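O planejador leva a culpa que é da percepção

Quando a dobra de roupa falha, a reação de quase toda equipe é mexer no planejador. Passei abril fazendo isso no Zoltska e ganhei pouco. O erro vinha de antes: a segmentação tratava sombra como borda e entregava um canto que não existia.

Tecido preto e liso é o pior caso. Com as duas garras segurando a peça esticada, a estampa amarela dá pontos para rastrear, e o resto quase nada.
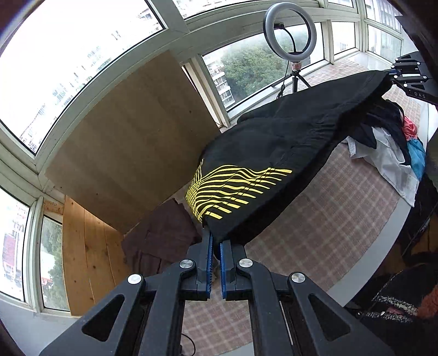 O que eu mudaria

Gravaria a confiança de cada canto junto com a trajetória. No Iltwood, revisamos 200 falhas e em 42 o plano estava correto para a entrada que recebeu. Sem esse registro, ajusta-se ganho de controle às cegas.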